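Notes on the Flurkow returns set, kept by the bench side. Last edited 4/18/22.

## What it covers

3,427 clips of two arms on a rail handling returned luggage and small goods. Tera sells the arms as "relief" for the returns bench. I worked that bench, so read this card with that in mind.

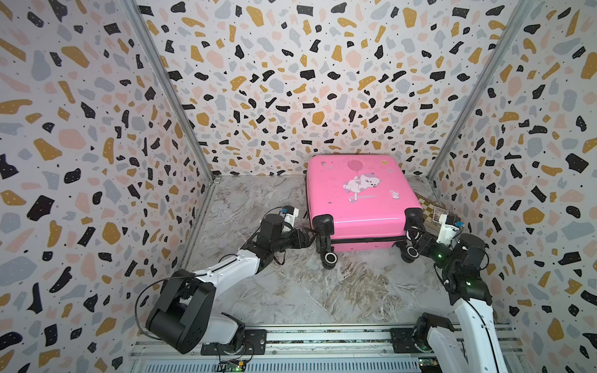
The claim in the Tera slides is that lifting goes away. Someone still loads every case, and resets it when a grip slips. Those minutes aren't in the throughput figure.

## Labels

- `grip`: wheels, zipper pull, handle
- `reset_by_hand`: added in May, missing from the first 700 clips

Zipper clips are the ones management likes to show. 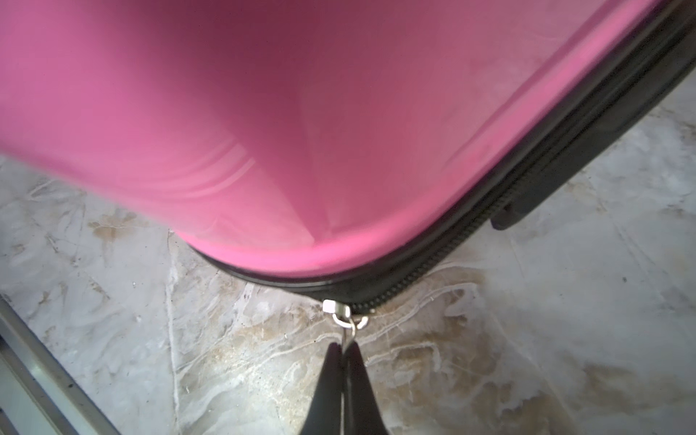
Graciela Iturra disagrees with me on this part: her wrists hurt less since the trial, she says, and she would take the resets over 46 zippers a shift. Fair. She also asked who gets the hours back, and that question is still open.

## Known gaps

Hard-shell cases are overrepresented. The Lagos site sends mostly soft bags, so don't quote our numbers for them.

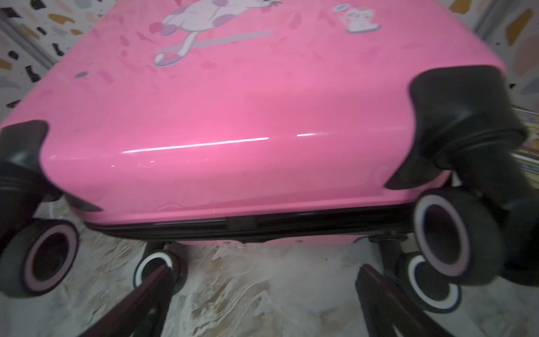 *Wrist view, wheeled end of the case.*

Reneo cut the bench from 8 people before any of this was scored. Don't cite the set as grounds for that.
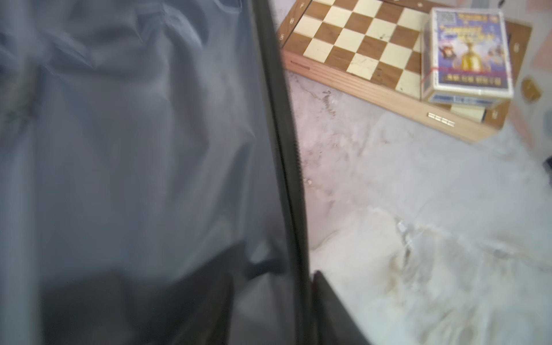 *Wrist view, chessboard with a box on top.*

Small goods have no `reset_by_hand` label at all.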